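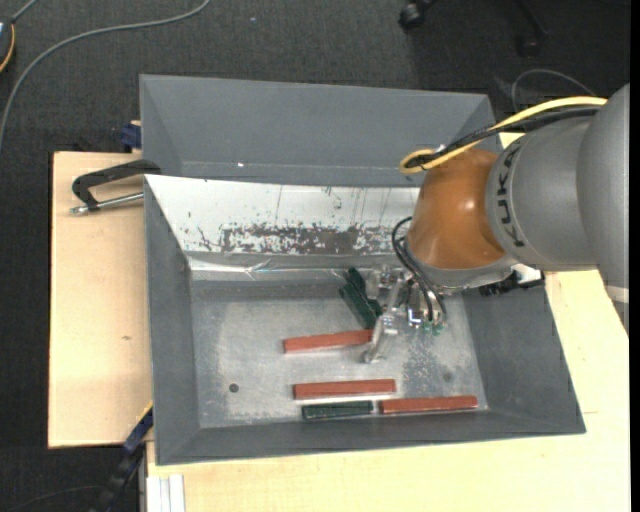 Rower Turned Nursing Student Questions the "Athlete Mindset"

Dirceu Rocha has heard the speech many times. Get up early, love the pain, and whatever you learned in a boat will carry you through the rest of your life. The former national-team rower, now in the second year of the nursing program at Pinto College, isn't convinced.

"People want me to say rowing made me good at this," Rocha said. "Rowing made me good at rowing. I failed my first pharmacology exam like plenty of other people."

Rocha raced for 2 clubs, Stitar and Ziltura, before a back injury ended his career. He will speak in September at the opening of Sturuveo, the college's new support program for retired athletes who enroll in health courses. Doors open at 6 p.m. in the main lecture hall, which seats 362.

The program's backers have made some large claims for it, and Rocha plans to test a few of them from the stage. A college survey went out to 466 former competitive athletes, and 38 replied. Most of those said sport had prepared them well for clinical work. Rocha would like to hear from the ones who didn't write back.

"Maybe they're doing great and too busy to fill in a form," he said. "Maybe they quit. I wouldn't put it on a poster until I knew."

He does see some use in the plan. Sturuveo will offer evening tutoring, help with money questions and a counselor who has worked with injured players. Rocha says the counselor is the part he would have used. His own first year away from the water was hard, and he spent much of it telling friends he was fine.

The college says it will publish dropout figures for the program after its first year — a step Rocha asked for before he agreed to appear.

Admission is free. Seats can be reserved through the Pinto College events desk.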